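Ticket: Fingers lag behind the glove during remote demos
Product: Tarnotari teleoperation kit, right hand
Site: Indley, bench 3
Priority: normal
Status: open, waiting on reporter

Reported 09:10

When we record demonstrations by remote control, the hand follows the operator's glove well for the first few minutes. After that the fingers start to trail. The arm itself keeps up, so the operator reaches the right spot and then has to wait for the grip to close. Demos recorded like this are no use for training. The policy learns the pause and copies it.

The task is a plain pick and lift over the clear panel. We have 1,065 good demos from before the update and want to add to the set without mixing in bad timing.

Steps to reproduce
1. Start the session from the operator station and calibrate the glove, open hand then fist.
2. Run the task on repeat without closing the session.
3. Compare the glove command with the finger position in the log. The gap shows up after 45 demos, sometimes sooner.

What we have tried
Restarted the hand only. No change.
Restarted the whole session. Lag gone, then back again.
Swapped the glove for the one from the Nagano station. Same result.
Moved the arm by hand in free-drive and recorded that instead. Arm data is clean, but you can't teach the finger closing this way.
Turned off the wrist video stream. The lag took longer to appear — this is the only thing that made any difference.

Update 11:40

Support at Stivivier asked for the recording rate. It is 60 Hz for the glove and the same for the hand. They also asked if the sleeve could be rubbing on the fingers. We slid it back by hand with the power off and ran another set. The lag came back as before, so we put the sleeve back where it was.

Update 14:25

Rolled the operator station back to the previous release. First set ran without lag, second set had it again but less. We are not sure the rollback did anything. The station had also been off over lunch.

For now we are closing the session every 20 minutes and recalibrating. It works but it is slow, and each calibration comes out slightly different, mostly in the thumb. Log files and the wrist view with the hand over the panel are attached.

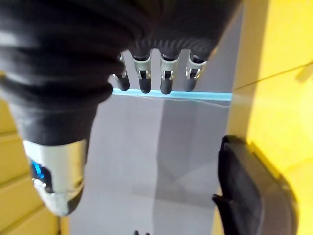
Stivivier Support: Thanks for the logs. The glove commands are being queued while the video is written to disk, and the queue is never cleared during a session. Please set the command buffer to 3 in the station settings, leave the video stream on, and run one long set without recalibrating. Keep those demos apart from your main set until we have checked the timing. If the gap is still there, send us the new log and we will look at the disk on the operator station next.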